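Subject: Re: [seedfoods] Acorn meal, cold leach or hot?

Back in May someone wrote:

> I have almost 40 pounds of shelled acorns in the freezer and
> want to make flatbread. Do I cold leach or boil? Last time I
> boiled and the meal would not hold together at all.

Cold leach if you want bread. Boiling cooks the starch and the dough crumbles. I grind to a coarse meal, fill a jar one third full, top up with water and pour off twice a day. White oak takes me a week, red oak closer to two.

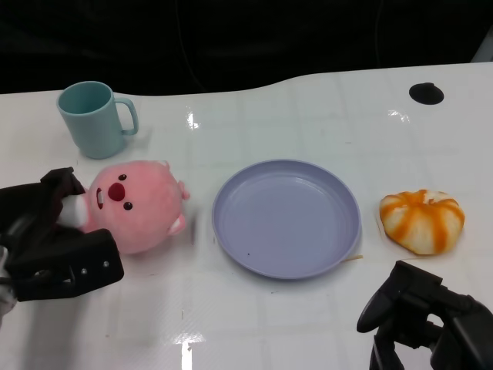
Mug, plate and something bread-like.

Taste it every day once the water runs pale. If it still dries your mouth, keep going. Mine went 2 days longer than planned this year and was better for it.
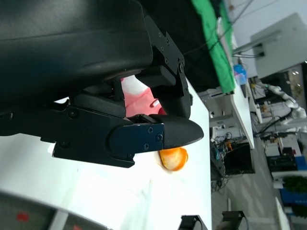
Dry the meal on low heat with the door cracked, then grind again. I use the Pakberg hand mill on its finest setting. Color is no guide to when the meal is done; mine stays tan and never gets near the orange and yellow of the little lump on the white tabletop. Go by feel — it should run like cornmeal.

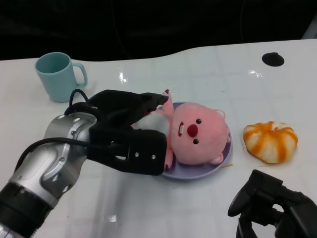
For flatbread I mix it half and half with wheat flour. Straight acorn works too, but keep it thin and turn it once.
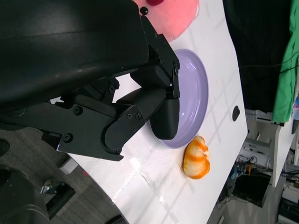
The Barnitz trees drop early, so check for weevil holes before you store anything. Float test first, then shell.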